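Features > Schools > After the Bell

Search stories Go

The Table-Setting Robots of Millbridge

Last updated October 11, 2024

By a quarter past three the computer room at Millbridge High is already loud. Somebody has dropped a plate again (a virtual one, so no harm done) and the whole back row groans together.

The robotics club has 15 members this fall, and their season is being played entirely in simulation. They're training a two-armed robot to clear and set a dining table for the Stillell Challenge, a student contest where every team works in the same software and gets scored on the same chores. A spoon counts. A cup counts double, and if you tip it over you lose both.

"They come in thinking the hard part is the arm," says Lorraine Katene, the physics teacher who started the club. "Then they spend two weeks on a spoon!"

The team's controller is called Gerkance, a name that won a vote by one. It has run 3,207 practice attempts since school opened, and the kids can tell you about a surprising number of them.

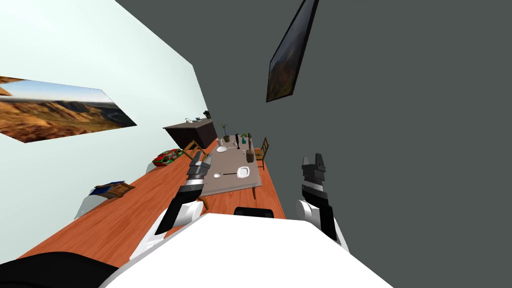
What comes next

The regional round is in late October, and the club wants the near plate solved by then. I stayed for an hour and left rooting hard for that plate.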